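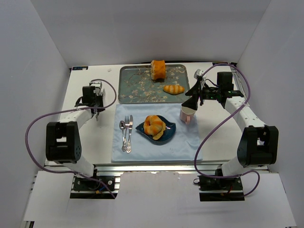
図1 朝食セットの作業台(Skakevside、朝食準備室)。右アームのグリッパーの下にマグカップがある。

朝食の準備をロボットと分けるとき、人の仕事はどう変わるか
――宿泊施設Skakevsideにおける聞き取りと観察――

産業社会学プロジェクト演習 最終報告書
作成者:Forough Jalali

1.この報告書のテーマ

私はこの演習で、働く場所の自動化について調べました。自動化の研究を読むと、工場や倉庫の例がたくさんあります。しかし、小さい宿泊施設の例は少ないです。私は留学する前に、親せきの宿で朝食の手伝いをしたことがあります。そのため、朝の台所の仕事がどのくらい細かいかを少し知っています。パンを皿にのせること、ナイフとフォークをまっすぐに置くこと、カップの取っ手の向きをそろえること。どれも簡単な動作ですが、朝の二時間の中で何回もくり返します。

調査をした場所は、Urnachという町にあるSkakevsideという宿泊施設です。客室は100室あり、朝食は食堂で食べることも、部屋に届けてもらうこともできます。部屋に届ける朝食の準備に、昨年の秋から二本のロボットアームが使われています。機械を入れたのはHukariという会社で、この会社の担当者にも話を聞きました。

私が知りたかったことは、次の問いにまとめられます。アームが一部の動作をするようになったあと、台所の人たちは一日の中で何をする時間が増え、何をする時間が減ったか。そして、その変化を本人たちはどう感じているか。機械の性能の評価は、この報告書の目的ではありません。

2.調査の方法

調査は四月に行いました。朝の五時半から八時まで準備室に入らせてもらい、作業を見ながらノートに書きました。邪魔にならないように、冷蔵庫の横に立っていました(この場所は、実は皿を取りに行く人の通り道でした。二日目から窓の側に移動しました)。

聞き取りをした人は次のとおりです。

Mirela Batistaさん 朝食担当。この宿で一番長く働いている人です。62歳。
Ionuț Grecuさん 朝食担当。アームが入ってから採用されました。
Raluca Zamfirさん 食堂と客室サービスの責任者。
Emanuel Sârbuさん Hukariの設置担当。

聞き取りは一人ずつ行いました。Batistaさんとは二回話しました。会話は録音せず、メモを取り、その日のうちに文章にして本人に読んでもらいました。直してほしいと言われた部分は直しました。また、Zamfirさんから、四月の作業記録を見せてもらいました。記録には、準備した朝食の数と、アームが止まって人が対応した回数が書いてあります。

3.作業の流れ

図1の作業台は、準備室の奥にあります。台の両側と後ろに灰色の壁があり、アームは手前の端に左右一本ずつ固定されています。人が台に入れるものと、アームが動かすものは、はっきり分かれています。

まず、人が水色の布のマットを敷きます。しわがあるとアームが食器を置くときに引っかかることがあるので、手で伸ばします。しかし、布なので完全に平らにはなりません。次に、人が奥のトレーにパンを補充します。パンは町のパン屋Petkovから毎朝届きます。種類は日によって変わり、図1の日には、大きいパンのかたまりとクロワッサン形のパンがトレーにあり、木の葉の形をした皿の上には丸く巻いたパンがのっています。

アームの仕事は、トレーから皿へパンを移すこと、スプーンとフォークとナイフを皿の左に置くこと、マグカップを皿の右上に置くことです。左のアームは主に食器を、右のアームは主にパンとマグカップを担当します。終わると、人が全体を見て、曲がっているものを直し、飲み物とバターを加えて、ワゴンにのせます。熱い飲み物はアームに扱わせません。これはZamfirさんが最初に決めた規則です。

私は観察を始める前、ロボットがとても速いと想像していました。しかし、Batistaさんの手のほうがずっと速いです。Sârbuさんもこれを認めています。「速さで比べると、私たちは負けます。朝の早い時間から同じ速さで続けられることが、機械の役目です」と説明してくれました。

4.結果

4.1 記録からわかること

四月にこの作業台で準備した朝食は2,635食でした。その中で、アームが止まり、人が対応した回数は348回です。記録の用紙には、止まった理由を短く書く欄があります。多い理由は、パンをつかめなかったことと、食器が重なって一本だけを取れなかったことでした。

パンの形は一つ一つ違います。かたまりのパンは、切った面がやわらかく、皮の側がかたいため、どちら側からつかむかで結果が変わるそうです。小さいパンは強くつかむとつぶれます。Grecuさんの話では、Petkovのパンがいつもより長く焼かれた朝は、停止が少なかったそうです。ただし、焼き具合は記録の用紙に書かれていないので、私はこれを数字で確かめることができませんでした。

食器については、飾りのある柄が問題になりました。Skakevsideのスプーンやナイフの柄には渦の形の飾りがあります。Hukariは飾りのない新しい食器にすることを提案しましたが、Zamfirさんは断りました。この食器は宿の最初の時代から使われていて、客にほめられることが多いからです。結局、食器の方を変えず、食器を入れる箱の仕切りを変えました。私はこの話を聞いて、自動化のときに何を変えて何を変えないかを決める人がいるのだ、と強く感じました。

4.2 増えた仕事、減った仕事

減った仕事は、手で並べる動作そのものです。Batistaさんは手首に痛みがあり、以前は朝の仕事のあとで冷やしていました。今は冷やさない日のほうが多いと話しました。アームだけの効果かどうかはわかりません。同じ時期に、重いワゴンも新しいものに替えたからです。

増えた仕事は、見ることと待つことです。アームが動いている間、担当者は台の近くにいて、変な音や動きがないかを気にしています。手を台の中に入れることはできません。Batistaさんはこれを「何もしていないのに、休んでいない時間」と言いました。私はこの表現を、今回の調査で一番大切な言葉としてノートに囲みました。

補充と片づけの仕事も増えました。布のマットは、以前はテーブルに何となく敷いていましたが、今は決まった位置に置かなければなりません。台の上のくずも気をつけて取ります。紙やパンのくずがマットの下に入ると、皿が少し傾くことがあるためです。このような小さい仕事には名前がなく、仕事の説明書にも書かれていませんでした。私が観察した間に、GrecuさんはZamfirさんに、これを説明書に入れてほしいと頼んでいました。

4.3 それぞれの感じ方

Grecuさんは、この仕事が好きだと答えました。前の職場はレストランで、朝の忙しい時間に怒られることが多かったそうです。今は、止まったアームを直して再び動かせると気分がいいと言います。ケーブルの扱いにも詳しくなりました。アームに付いている紫色のケーブルは長く、輪のようにゆれるので、動き出す前に必ず目で見て、皿やカップに当たらない位置かを確認します。この確認は、Sârbuさんが教えたものではなく、Grecuさんが自分で始めた習慣です。今は全員がしています。

Batistaさんの答えはもう少し複雑でした。最初の週は、家に帰ってから夫に「私はもういらないと思う」と話したそうです。Zamfirさんが全員の前で、朝食担当の人数を減らさないと約束したあと、少し安心しました。しかし、今も気になることがあります。新しい人が手で並べる方法を覚えないことです。停電の朝に、Batistaさんは一人で全部を並べました。Grecuさんは手伝いましたが、ナイフの刃の向きを何度も聞きました。この出来事を、二人は笑いながら、しかし少し違う調子で話しました。

Zamfirさんは責任者として、別の心配を話しました。朝食の数が少ない日に、アームを使うか使わないかを誰が決めるかという問題です。今は当日の担当者が決めます。担当者によって答えが違うため、週の終わりの記録を比べにくいと言います。それでも、規則にするつもりはまだないそうです。「現場の人が決められることを、一つは残しておきたいです」という言葉でした。

Sârbuさんには、設置のときに台所の人の意見をどのくらい聞いたかを質問しました。答えは正直だと思いました。設置の前に話したのは責任者だけで、朝食担当の人と話したのは、機械が届いたあとでした。台の高さはそのために一度やり直しになりました。Batistaさんは背が低く、最初の高さでは奥のトレーに手が届かなかったのです。

5.考察

授業で読んだ文献では、自動化は「仕事がなくなる」または「仕事が楽になる」という二つの方向で説明されることが多かったです。Skakevsideの例は、その両方に少しずつ当てはまり、また当てはまらない部分もあります。人数は減っていません。手の動作は減りました。そのかわりに、注意を続ける時間が長くなりました。この時間は外から見ると仕事に見えにくいので、評価されない危険があると考えます。

もう一つは技能のことです。皿の上のパンの向き、カップの取っ手の向き、食器の間隔などは、Batistaさんが長い間に決めてきたものです。Hukariの人が動きを設定するとき、見本になったのはBatistaさんが並べた一皿でした。つまり、アームの並べ方の中にはBatistaさんの技能が入っています。ところが、そのことは契約書にも記録にも書かれていません。本人も、私が質問するまで特に考えたことがなかったと言いました。私はこれが公平かどうか、まだ自分の答えを持っていません。次の学年の研究で、契約の面から調べたいと思います。

技能の継承については、Zamfirさんに一つ提案をしました。月に一度、アームを使わない朝を作り、全員が手で並べる練習をすることです。Zamfirさんは興味を示しましたが、観光の季節が終わってから考えるという返事でした。

6.この調査の限界

話を聞いた人が四人だけなので、結果を他の施設に広げることはできません。特に、部屋で朝食を受け取る客には聞いていません。また、私は朝だけ準備室にいたため、夜の担当者がトレーや食器を洗って準備する仕事は見ていません。Batistaさんによれば、夜の担当者の仕事も変わったそうです。食器を箱の仕切りに一本ずつ入れるようになったからです。これは調査の計画の段階で気がつくべきでした。

さらに、停止の記録は担当者が手で書いたものです。忙しい朝には書き忘れがあったと思います。Grecuさんは、すぐに直せたものは書かない日もあると教えてくれました。したがって、実際の停止は348回より多い可能性があります。

7.謝辞

早い時間から準備室に入れてくださったSkakevsideの皆さんに感謝します。Emanuel Sârbuさんは、忙しい中で設置のときの話をくわしくしてくださいました。Mirela Batistaさんは、私のメモの間違いを二回も直してくださり、最後の朝には、手で並べる方法を教えてくださいました。私が並べたフォークは、あとで直されていました。

付録:聞き取りで使った主な質問

・アームが入る前の朝の仕事を、順番に話してください。
・今の仕事で、前より長く時間がかかることは何ですか。
・アームが止まったとき、最初に何をしますか。それは誰に習いましたか。
・設置の前に、意見を聞かれましたか。
・新しく入る人に、必ず教えたいことは何ですか。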